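Bubble Wrap Season

Thu 1 March

So we're really doing it. The lease on the new place in Corkow is signed, the truck is reserved, and I've got tape stuck to my elbow as I type this. I swore after the last move that I would never again leave the breakables for the final week, and for once I listened to myself! I started on the glass cabinet back in January, a shelf at a time, mostly in the evenings with the radio on.

A few of you asked how I pack the small stuff, so I thought I'd write it all down while it's fresh (and while I'm avoiding the garage).

First, the wrap itself. Last time I bought those sad little rolls from the grocery store, the kind that run out when you're halfway around a teapot. This time I ordered one of the big ones from Mevier, 191 feet of it, and I felt ridiculous when it showed up because it was nearly the size of my couch cushion. I do not feel ridiculous now. There's maybe a third left and I haven't touched the lamps.

I go with the small bubbles for nearly everything. The large ones are great for filling up the corners of a box, but they don't bend nicely around a narrow thing, and you end up with a lumpy football that won't stand next to anything else. Small bubbles, bubble side in, and I cut the piece longer than I think I need so there's extra to fold over at the top and bottom. The ends are where I've lost things before. I had a pretty little cream pitcher go to pieces in the last move and the middle of it was perfectly padded. The spout was hanging out in the breeze, basically.

Tape! Please don't do what I did in my twenties and wind packing tape all the way around like you're mailing a ham. You will be sitting on the floor of your new kitchen at midnight with a steak knife, and you will hate yourself. One short strip with the corner folded under so there's a tab to pull. Painter's tape works fine too if it's going straight into a box.

I also quit using newspaper. My grandmother used it for everything and I do love the look of it, but the ink got all over a set of white bowls once and I had to wash every single one before we could eat cereal. Plain packing paper between layers now. I found a stack of 1000 sheets at Pruvost, the restaurant supply place out by the highway, and it was cheap enough that I've been using it to wrap silverware, line drawers and start the fireplace.

For boxes, go smaller than you want to. I know the big ones look efficient. I packed a big one with mixing bowls and cookbooks and couldn't get it off the floor, so I had to unpack half of it and start over, and that was my whole Sunday. Dishes on edge, like records. Glasses upright. Crumpled paper on the bottom, crumpled paper on top, and when you give the box a gentle shake you shouldn't hear anything talking back to you.

The moving company quoted me $690 for the truck and 2 guys, and they'd pack the kitchen too for more on top of that. I thought about it for a whole evening. But I like handling this stuff, I guess. Half of it I'd forgotten we owned. And there's something very soothing about a thing that's all puffed up in its plastic and can't get hurt by anything. 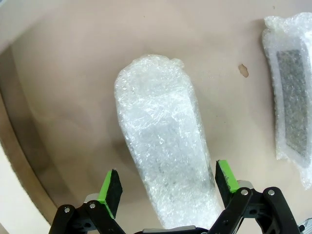 Muvach left a comment on my last post saying I should stop and write on every bundle before it goes in the box, since once a thing is wrapped it could be a vase or a flashlight and you won't know until you've torn it open. Fair point, and one I learned a bit late. I've got a bunch done already with no label at all. So starting last night there's a marker tied to the tape gun with a piece of yarn, and each bundle gets a scrap of masking tape with a word or two on it. "Blue vase." "Gravy boat." One of them says "ugly candlestick, keep."

I'm also putting the room on two sides of each box as well as the lid, after spending most of the last move tilting my head sideways at a stack of boxes that all said nothing.

Still to go: the lamps, the mirror in the hallway (help, what do people do with mirrors?), the good platter that doesn't fit in any box I own, and the entire garage. If you've got a mirror trick, please leave it in the comments before the weekend. I have plenty of cardboard and not much of a plan.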